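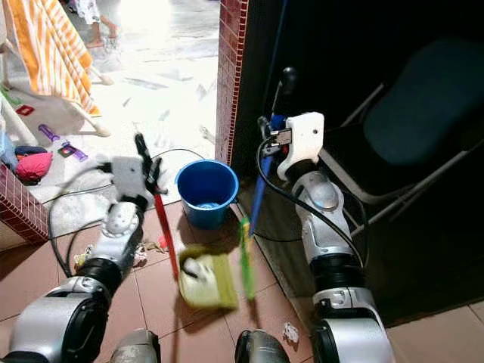 *화요일, 문간 바닥 쓸기. 초록 솔 빗자루, 쓰레받기, 파란 양동이.*

12월 들어 바닥 이야기를 한 번도 안 적었길래 오늘은 좀 길게 남겨 둔다. 타일 바닥은 보기엔 참 예쁜데, 줄눈 쪽으로 부스러기가 모이면 빗자루를 눕혀서는 영 안 나온다. 니시무라 씨 말대로 솔을 세워 짧게 당기는 편이 낫다고 나도 생각한다(처음엔 안 믿었는데, 미안합니다!). 종잇조각은 가벼워서 자꾸 도망가니까 먼저 손으로 줍고, 잔부스러기는 그다음에 쓰레받기 앞으로 모으기로 하자.

양동이는 문턱 앞에 두면 가까워서 편하긴 하다. 다만 물이 조금이라도 들어 있으면 드나드는 사람 발에 걸릴까 봐 나는 늘 마음이 쓰인다. 미르야나가 벽 쪽으로 붙여 두자고 했는데 그것도 좋겠다.
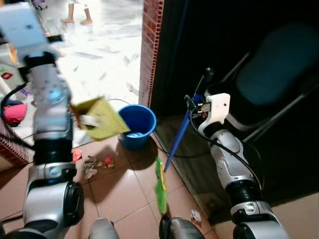 쓰레받기를 비울 때는 양동이 바로 위까지 가져가서 천천히 기울일 것. 성급하게 털면 도로 바닥에 흩어지고, 그러면 15분이면 될 일이 한없이 늘어진다. 벽 가까운 구석의 종이도 잊기 쉬우니 마지막에 한 번 더 둘러봐 주면 고맙겠다.

다음 당번은 예툰데. 빗자루 솔은 꼭 위로 가게 세워 두고, 새 쓰레받기를 살지 말지는 자이나브한테 물어볼 것.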